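杯子为什么上面宽下面窄?托盘为什么有边?
小问号栏目 | 第69期
文:Marleny Bedoya
适合6岁以上的小朋友,不认识的字请大人念

这期写得急,星期三就要交稿,咱们直接开始。

先去厨房。看一圈,别碰炉子。找两样东西:一个杯子,一个托盘。找到了?拿到桌上来。玻璃的先别拿,塑料的、金属的都行。

天天用的东西,很少有人盯着看。今天就盯着看。

一、杯子的嘴

用手指在杯口上走一圈。滑滑的,对吧?好多金属杯子的杯口都不是一刀切齐的。金属片很薄,切开的地方会很利,像罐头盖子的边。拿来喝水?嘴唇要受伤的。所以工厂里会把边磨光,或者把它往外翻一翻、卷起来,变成一条圆圆的小边。

卷边还有一个用处:让杯口变硬。拿张纸试试。平平的一张纸,捏住一头,另一头就耷拉下去了。把纸边卷一卷,再捏。挺起来了吧!纸还是那张纸,形状变了,就有力气了。薄薄的杯子也是这样,卷了边,捏它的时候就没那么容易变扁。
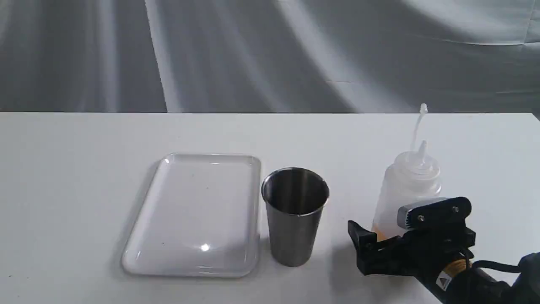 现在说形状。为什么那么多杯子上面宽、下面窄?第一个原因,好拿。杯子越往下越细,手握住以后,杯子想往下滑,可是上面比较粗,会卡在手里。第二个原因,好收。一样的杯子可以一个套一个,摞成一座小塔,柜子里省好多地方。上下一样粗的直筒杯就套不进去,只能一个顶着一个站,晃一晃就倒。托盘旁边的这只不锈钢杯就是口大底小,不过小得不多,杯身差不多是直的。再找找它那圈亮亮的卷边,刚才手指走过的就是这种地方。还有第三个原因,好洗。口大,手和刷子都伸的进去。

那底是不是越小越好?当然不行。底太小,杯子站不稳。你自己也能试:两只脚分开站,让人轻轻推一下,没事。两只脚并拢再推,晃了。杯子的底就是杯子的脚。设计杯子的人要在“好拿”和“站得稳”中间挑一个合适的大小,有时候要改好多遍。

二、亮亮的,为什么不像镜子

不锈钢会反光。可是有的不锈钢杯子照得出你的脸,有的只看得见一团糊糊的影子。差别在表面。

磨得特别光的,光打上去,整整齐齐地弹回来,就像皮球打在平平的墙上。你看见自己了。

拉丝的呢,表面有很多很多细细的道道,都往一个方向走。光碰到这些道道,东弹一下西弹一下,乱了,脸就糊了。摸起来有时候能感觉到一点点涩。用指甲轻轻横着刮,有的杯子还会沙沙响。

再往杯子里面看。里面常常比外面暗。杯子是个小深洞,光要从口进去,在里面撞来撞去,再从口出来。每撞一次就少一点。出来的光少了,看上去就暗。晚上往井里看也是黑的(千万别自己去看井!),道理差不多。

勺子也能玩。勺子正面照,人是倒着的。反面照,人是正的,鼻子好大。为什么?下次讲,这次写不下了。

三、托盘的边

托盘嘛,一块平板加一圈边。就这么简单。那圈边叫“沿”。

没有沿会怎样?端着走路,人一晃,东西就滑下去了。弹珠、豆子、纽扣,滚得满地都是。有沿就挡住了。水洒了一点,也先待在托盘里,不会马上流到桌子上、裤子上。

沿不用很高。高了,拿东西要把手伸进去掏,麻烦。矮矮一圈,够挡就行。你看过大人包饺子吗?饺子放在矮沿的盘里,一抓一个。 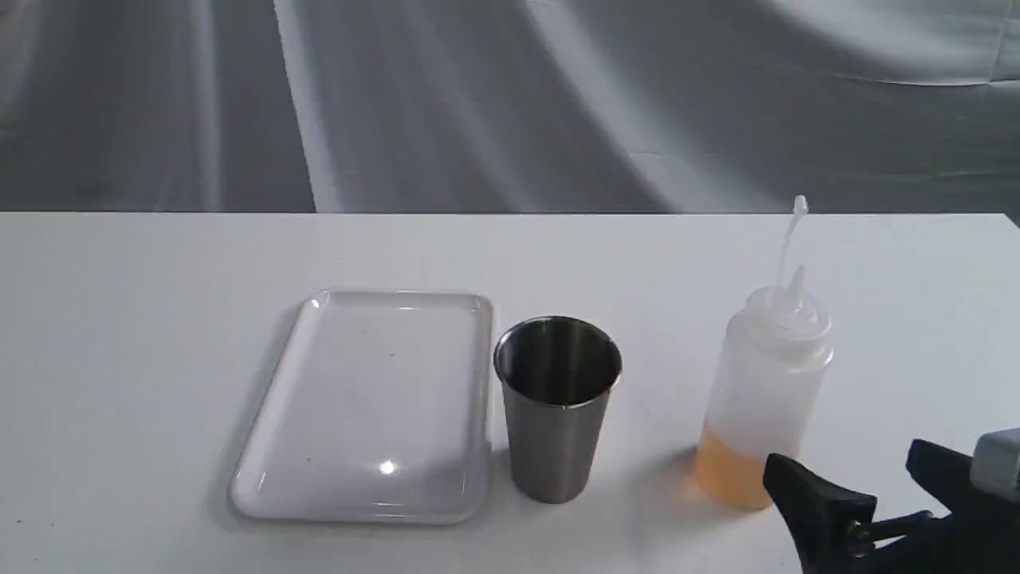
矮沿的托盘,四个角是圆的,右边紧挨着一只不锈钢杯。

看角。为什么要做成圆的?

尖尖的角,碰到手疼。圆的不疼,或者说没那么疼。
尖尖的角里头还爱藏脏东西,米粒啦面粉啦,抹布够不着。圆角一抹就出来。
还有,塑料托盘掉在地上,常常是角先着地。尖角那里劲儿都挤在一小点上,容易裂。圆角能把劲儿分开一些。

还有一件事,做托盘的人才会想到。很多塑料托盘是用模子压出来的。热热的软塑料贴着模子变成形状,凉了以后要取下来。角太尖,塑料在那里会被拉得很薄。墙太直,又不好取。所以很多托盘的沿是往外斜的,跟我们的杯子一样,上面大一点,下面小一点。斜着,一拔就出来了。做冰块的盒子、做果冻的杯子,也这样。去摸摸看。

哦对,斜着的沿还能让托盘一个一个摞起来。又省地方了。

四、影子和亮点

托盘放在桌上,灯开着。蹲下来,眼睛和桌面一样高。看见没有,托盘旁边有一条灰灰的影子。影子在哪边,灯大概就在另一边。浅色的托盘放在浅色桌子上,颜色差不多,你还是认得出它在哪儿,靠的就是影子和边上那些亮线。把影子都拿走(当然拿不走),它就快要“隐身”了。

托盘里面有时候有一个特别亮的小点。用手去擦,擦不掉!那是灯光弹进你眼睛里的。你把头往左边挪,亮点也会跟着跑。头往右边挪,它又跑。真正的脏点不会跑。所以擦桌子的时候,先动动脑袋,再动抹布。会跑的不用擦。

布也有亮有暗。拿条旧毛巾或者一块灰布,随便一搭,鼓起来的地方容易接到光,亮。凹下去的地方光不容易进去,暗。明明一种颜色的布,看起来像有好几种灰。画画的小朋友注意了,画布的时候别涂成一片。

五、动手试一试

要准备:一个托盘,一个塑料杯或金属杯,20颗干豆子,一张和托盘差不多大的硬纸板,一支手电筒。

豆子很小,家里有小宝宝的话,玩完马上收起来,别让宝宝吃到嘴里。

试验A,有沿和没沿
豆子全放在硬纸板上。两只手端着,从桌子走到门口。慢慢走。掉了几颗?记下来。
捡豆子。
换成托盘,在走一遍。又掉了几颗?
走快一点呢?别跑,摔了可疼。

试验B,往下滑的杯子
手掌围成一个圈,松松的,把杯子从上面放进圈里。上面宽的杯子会在某个地方卡住。直筒杯呢?要么进不去,要么一下子就漏下去了。下面垫条毛巾,省得砸桌子。

试验C,影子变长
杯子站在桌上,关灯,用手电筒照。从高处照,影子短短的。把手电筒慢慢放低,影子越来越长。能长到桌子外面去吗?
手电筒不要照眼睛,自己的别人的都不行。

做完了收拾。豆子回罐子。杯子洗一洗,倒扣着晾。托盘两面都擦,底下那面大家老忘记。

六、小朋友来信

Pylyp问:纸杯也有卷边,也是怕割嘴吗?
纸边没有金属那么利,主要还是为了让杯口挺一点,不会一捏就扁,嘴唇碰上去也舒服。你拿剪刀把一个旧纸杯的卷边剪掉,再捏一捏,马上就知道了。请大人帮忙剪。

Roksolana问:我家的托盘有两个洞,为什么?
那八成是把手!手指伸进去提的。可是豆子也会从洞里跑出去,做试验A的时候要小心。

Bohdan问:杯子没有把手,装热水怎么办?
单层的金属杯传热很快,里面烫,外面也跟着烫。别用它装热水。有的杯子有两层壁,中间隔着空的地方,热就走得慢。你们家的是哪一种,问问大人。

小词卡
沿:东西四周的边。盘沿、帽沿、床沿。
拉丝:在金属表面磨出细细的、方向一样的道道。
模子:让软东西变成固定形状的工具。
反光:光碰到东西又弹回来。

下一期讲勺子。家里有奇怪勺子的,画下来,请大人帮忙寄给我们。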